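**Reusing parcel boxes for seed storage?**

**clurkunholm_plot20** - 7 Sep 2022
I've gone mad for seed saving this year! Beans, poppies, three sorts of squash, all drying on trays. What do you lot keep yours in over winter? I'm thinking small cardboard boxes, stood on end like books, one per crop. This sort of size:

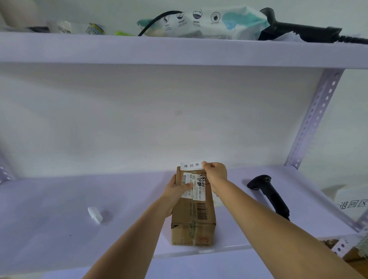 *Small and upright, fits a shelf nicely*

**Vondow**
Love this! Cardboard is brilliant for beans. Mine go in paper envelopes first, then the box. Cheap and it breathes.

**samuele_donati**
Sorry, I disagree about cardboard. Mice went through mine in one October night - 500 borlotti beans, gone. Glass jars every time.

**Vondow**
Depends on your shed though? Mine live in the spare room and I've never lost a bean.

**Dristus**
Jars are only safe if the seed is bone dry. I sealed up a lovely lot of squash too early and they went furry. Heartbreaking!

**clurkunholm_plot20**
Ooh, good point about the squash. Indoors it is, then. Would padded envelopes do for the poppies?

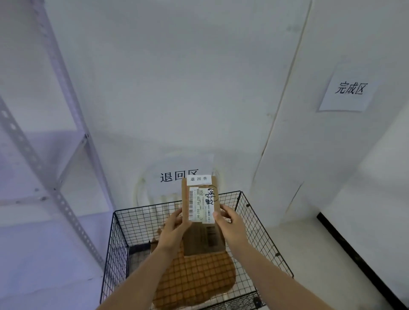

*Box, plus a padded mailer in the basket*

**samuele_donati**
Too many seams, you'll be picking poppy seed out until spring. Fold a paper packet and tape the corners.

**Dristus**
Seconded. And write the year on it, in pencil!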